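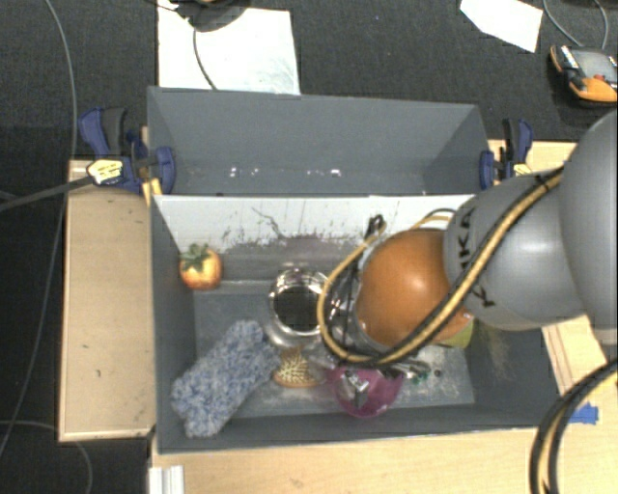
Ferix bin-picking kit now open for bookings

Members who have been asking about the Ferix kit can now book it. We have one set on loan from Plunetti until the end of July, and it can be used in the Comcombe workshop or taken to your own site if you already have a suitable arm.

The kit is meant for mixed picking, where the things in the bin are all different and lie however they happened to fall. It comes as software, a gripper and a mounting plate, with a printed setup guide. You supply the arm, the bins and the clamps. Plunetti lists it at £3000, with support for the first year included.

Loubna Bouazza ran it for 2 weeks before we agreed to take it on, and her notes are in the shared folder. In short, she found the setup easier than the guide makes it look. The calibration has to be done again whenever the bin is moved, so clamp it firmly on both sides before you start. She lost most of a morning to a bin that had crept along the table.

On picking, she rates it well for fruit, balls and other solid things with a clear shape. Soft items such as socks and cloths were picked up most of the time, though often by one corner, and they then dragged over the divider. Shiny bowls and cups gave the most trouble. Her best full run cleared 80 per cent of the items without help. The software keeps trying the same spot when a pick fails, and she would like to see a limit on that. Plunetti say a setting for it will come in the next update.

Cables need some thought as well. The gripper lead is stiff, and if it is tied too short it pulls when the wrist turns. Leave a generous loop at the end of the arm and check it by moving slowly through the full reach of both compartments - the far corners especially.

We also looked at the Chambi kit, which does a similar job and costs less. It was quick with boxes and poor with nearly everything else, so we have not taken it any further. Anyone who only handles cartons may still want to ask them for a trial.

Bookings are for up to 5 days at a time. Please bring your own test items, as the ones in the workshop bin are needed for the comparison runs. First-time users should allow an hour with Loubna at the start of their booking. She will go through the stop button, the speed limits and how to save a log.

To book, write to Edith Quintero at the Comcombe office with the dates you would like and the make of your arm if you plan to use the kit on site. The list opened on June 8, 2019 and the first slots have already gone.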